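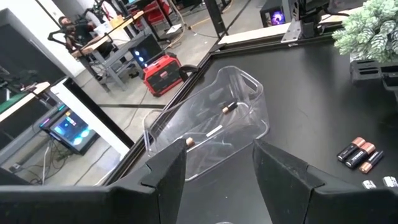
Battery sorting at the bench, seen from the wrist of the arm.

Handling loose batteries with the bench arms: common questions

These answers go with the Garside bench rules, last revised in May. If an answer here and the rules disagree, follow the rules and tell Shirley Nuttall.

Who may run a battery task?
Anyone who has done the bench induction and signed the battery sheet. Visitors may watch from behind the yellow line but may not place or remove cells.

Which batteries are allowed?
Ordinary household cylindrical cells, any make, in good condition. Mixed makes are fine and are often wanted, as the arm has to cope with different casings and labels. Lithium pouch cells, loose button cells and anything taken out of a laptop or power tool stay off the bench.

Can I use new cells?
You can, but please use up the spent ones in the Rarno tub first. A spent cell can still hold some charge, so treat both the same way.

How full can a bin be?
One layer, no stacking. Batch size is set on the job card and is never more than 84 cells over a full shift. Use clear plastic bins only. Metal trays are not allowed for loose cells, even lined ones.

Does it matter how the cells lie on the table?
For most tasks, no. They may lie at any angle and may touch side by side.
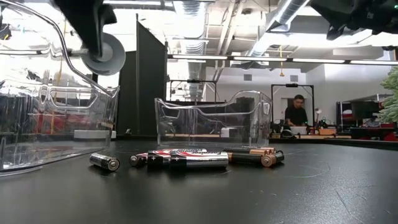
What you should avoid is a row of cells lying end to end with a bare wire, screw or bracket nearby that could bridge the terminals. Clear small metal parts off the table before you tip anything out.

What grip force should I set?
Start at level 2 on the Skollov controller. Do not go above level 6 without asking Dale Marchand. If a cell slips, check the finger pads for wear before you raise the force.

The arm has dropped a cell on the floor. What now?
Pause the task, wait for the arm to stop, then pick the cell up by hand. Look it over. If the casing is dented or the wrapper is torn, it goes in the reject tin and gets written on the sheet. Do not put it back in the batch.

May I reach in while the arm is paused?
Not on a software pause. Press the stop button first, every time. This includes quick jobs such as turning a cell round or straightening a bin.

What if a cell is leaking or feels warm?
Stop the arm, put on gloves and move the cell to the sand bucket. Then call the Brikley desk. Wipe the fingers and the table before anyone starts again - the cloths are under the sink, and used ones go in the sealed bag.

Do I need to log failed picks?
Yes. A missed pick is logged by the system. A crushed or scratched cell is not, so write that down yourself.

What happens at the end of a session?
Cells go back in their tub, bins are wiped and arms are parked. Nothing is left in the gripper overnight.

Who do I ask about changes to these rules?
Oriana Fuentealba keeps the current copy. Send suggestions to her or to Jordan Fothergill.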